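Housing Costs and Household Spending
Handout 4: What a kitchen remodel is worth
Notes by Juwita Manurung, September 2025

Read this before the seminar and bring the worksheet from last time. We are still on the question of how sellers, lenders and remodelers arrive at the phrase "adds value", and why you should be suspicious whenever it turns up without a number after it. Kitchens are the usual case. Counters and sinks get most of the sales talk. 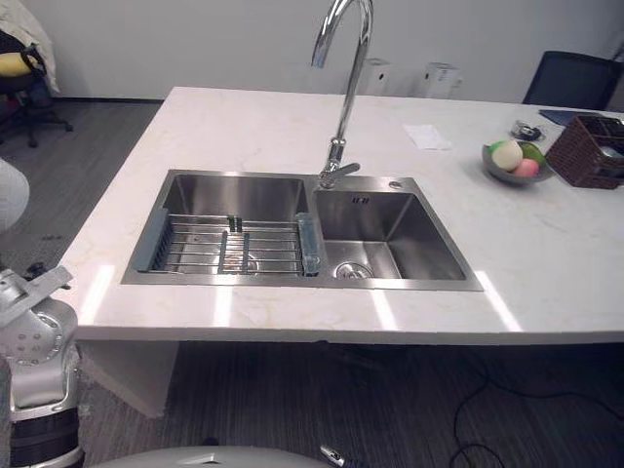
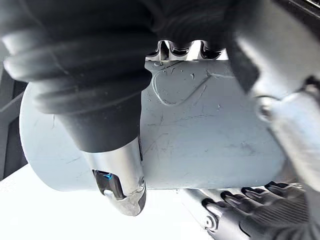
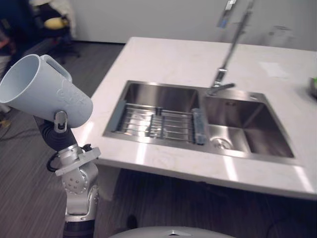
Does a new kitchen pay for itself when the house is sold?

Usually it doesn't, at least on the figures people are willing to show you. Part of the cost comes back in the price and the rest is spending, the same as a vacation. The claim that it all comes back tends to come from someone who sells kitchens.

Where the claim goes wrong

Start with the comparison. A typical brochure takes houses with new kitchens, takes houses without them, and reports the gap in sale price. But people who put in new kitchens also fix roofs, paint, and live on streets where it makes sense to spend the money. The gap contains all of that. Calling it the return on the kitchen is a guess.

Then there is the sample. The Jarndale survey, which several of you cited in August, looked at 424 sales. That sounds like plenty until you read the back pages and find that only 10 of them had a before-and-after appraisal. The headline figure rests on those 10. The rest were owners asked what they thought the work had added. Owners are not a neutral source on their own kitchens – they have already paid.

Third, timing. Prices in Jarndale went up over the same period for everybody. A house with the old cabinets also sold for more than it was bought for. Unless the study takes that out, and this one takes it out for two of the five districts, the remodel is getting credit for the market.

What Raudsepp says

Raudsepp is better on this than the textbook. The argument is that a buyer pays for not having to do the work, so the value depends on how much that buyer dislikes the work, and this varies a lot. I find it convincing up to a point. It explains why a dated but clean kitchen can sell as well as a fancy one. It does not explain the very high end, where buyers rip out new kitchens anyway, and the chapter goes quiet there.

Financing

Prilell and Plavumine both lend for remodels and both advertise by the monthly payment. Work out the total paid before you compare anything. Prilell's sheet puts the fee in the small print, Plavumine's folds it into the rate. Neither is doing you a favor. Prasetyo Wuisan will go over the arithmetic in section, so please don't email me about question 2 until you have been.

For next time

Find one local listing that says "updated kitchen". Write down the asking price, the last sale price, and what you would need to know before you believed the update had anything to do with the difference. One page. Listings with no sale history won't work for this.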